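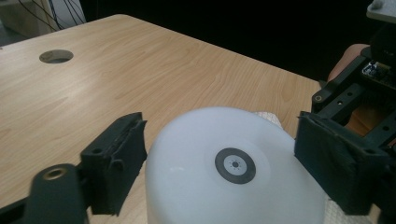

Grison desk oil, 400 ml

I've been making this one up in the back of the shop for years, and it's still the thing I get the most emails about. It's a plain hardwax oil for desks, tables and shelves, with no colour in it at all, so pale wood stays pale (well, it goes a touch warmer, like it does when you wipe it with a damp cloth). If you want it darker you're after the Pekine, which has a walnut tint and smells a bit stronger.

One tin does two thin coats on a big desk, with enough left for the odd mug ring later on. And please do go thin! Nearly every sticky desk I hear about had the stuff poured on like gravy. Put a spoonful on a lint-free cloth, rub it along the grain, leave it for 40 minutes, then buff off whatever's still sitting on top. Second coat the next day. Don't forget the edges and the inside of any cable holes, where bare wood drinks up spilt tea.

My friend Kiyoshi Minami uses it on the counter in his noodle bar and redoes it every January. Mine at home gets a coat when I remember.

Will it go over varnish? No, sorry, you'll need to sand back to bare wood first, 120 grit and then 180.

Rags soaked in oil can heat up on their own, so lay them flat outside to dry before you bin them.

Price: £34 a tin, or £109 for four
Lid: screw top, child-resistant
Goes well with: Sukinetti buffing cloths, Iyamu soap flakes
Posting: orders in by noon on Thursday go out the same day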